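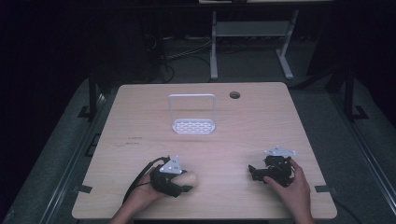 4.3 Failure analysis: loss of marker tracking and jaw state mismatch

Most of the sessions ran fine and there isn't much to say about them. The remainder is what this section is about. Of 617 sessions recorded in August, 443 passed the automatic checks on the first try. The rest were flagged by the filter, and when we went back through them by hand two faults covered nearly everything. Neither was in the failure list we wrote before starting.

Fault A: pose jump. The tracked pose of one gripper leaps sideways between two samples, then comes back. Looks like noise at first. Is not noise. Each hand-held gripper carries a white triangular marker plate on top (Figure 4), and the two plates are similar in shape. When the operator brings both hands in toward the middle of the table, for a handover say, the tracker can swap the identities of the plates. Left becomes right. Hwa-young Nam found it by plotting both trajectories on the same axes, where the jumps line up exactly and mirror each other. Before that we had been treating each side seperately and smoothing the jumps out, which was wrong and made the data worse. A smoothed swap looks like a fast but plausible reach.

Fault B: jaw state mismatch. The logged opening says closed on nothing while the object is in fact between the jaws, or the other way round. Soft objects are the worst case. A fuzzy ball, like the one held by the left gripper in Figure 4, compresses, so the opening reading drifts down during a long hold. Our threshold was set on hard objects. The log crosses the threshold, marks the grasp as lost, and the segmentation step cuts the episode in two. The policy then trains on a "release" that never took place. On the robot this came out as the arm opening its jaws halfway through a transfer.

Figure 4. Data collection station with hand-held grippers, one marker plate on each. Left gripper holding the soft object, right gripper empty. White metal rack on the table behind.

The safety event. This one was reported separately and is included here for completeness. During replay of a flagged episode on the Vekton arms, a swap (Fault A) had survived the filter. The left arm was sent the right arm's target. It moved across the table at close to full commanded speed and struck the rack before Shona Ormsby hit the stop. No one was hurt, she was outside the guarded area as required. The rack was bent and one wrist joint needed recalibration. The velocity limiter did not trip, as the limit was applied per joint and the motion was spread over several joints, none of which went over its own limit. Cartesian speed at the tool was never checked. It should of been. Replay was stopped for the day and we did not restart untill the limiter had been changed.

Changes made. (i) Identity swap test: the two trajectories are compared at each sample and if exchanging the labels gives a smoother pair, the episode is rejected, not repaired. Domenica Eberhard argued for repair, and it may be possible, but we did not have time to validate it. (ii) Tool speed limit in Cartesian space, applied after the joint limit, for all replay and all policy runs. (iii) Jaw threshold set per object class, with a slower filter for soft objects. (iv) Cable check at the start of every session. The last one came from a smaller problem: the cable hangs down over the front of the table, and a pull on it can turn the gripper a little in the hand. Small effect, but it showed up as a slow rotation in 11 sessions and we dropped those too.

Result. Re-running the new tests over the older Dramthorpe set, 1877 episodes, turned up more swaps than expected, mostly in handovers. All were removed prior to training. No pose jump has reached the arms since. Fault B is reduced, not gone. Very light grasps on the soft object still get split sometimes and we don't have a good fix. A force reading at the fingertip would probably do it; the present grippers have none.

Limits of this analysis. The flagged sessions were reviewed by two people only (Nam, Tanui) and they did not label the same sessions, so no agreement figure can be given. Faults that pass the filter and also look normal by eye would be missed. The swap in the safety event was of that type, and we have no estimate of how many others there are.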